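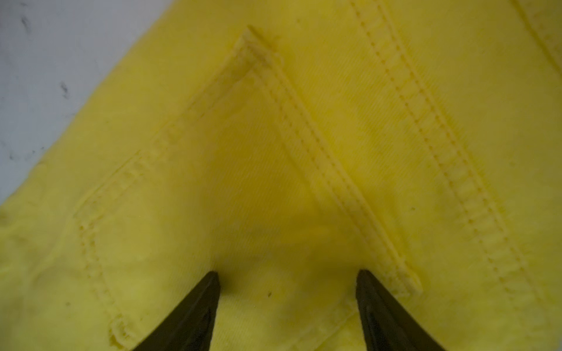 3. Before you order: planning the cell

3.1 Work out what the arm will handle. Write down every garment type, including the awkward ones. Denim with pockets and doubled seams is a fair test. A flat tea towel is what you get at the trade stand, and it proves very little.

3.2 Ask for a trial on your own stock. Send the supplier a mixed bag and ask for the full log, failed picks included. Virkholm and Corkari both offer trials. Read the terms, as a "successful pick" may only mean the fingers closed on something.

3.3 Set the budget. Start with the gripper and wrist camera kit (2575 per station) and add:
- 1000 for fitting and first calibration
- 154 for each spare pair of fingers
- staff time for teaching, which the quote leaves out

Note: Prices exclude the arm. The Stinitz brochure puts this in the small print.

3.4 Check the table. A pale, plain surface is easiest for the camera to tell apart from coloured cloth. Clean off specks and smudges before calibration.

3.5 Allow six weeks between delivery and the first useful shift. Sales staff will suggest less. Ask them to put it in the contract.

CAUTION: Do not cut manual folding hours on the strength of a forecast. Keep the old bench until the station has run a full month on mixed work.

CAUTION: Fingertips can snag on pocket edges and raised stitching. Set the lowest closing force first and increase it in small steps.

3.6 Get the payback sum checked by someone who doesn't want the machine. At Benkirane this was Youssra Fahmy, who struck out the supplier's figure for "labour freed" and asked for it again with breakdowns included.

3.7 If the sum still works, go to section 4 (Mounting the arm).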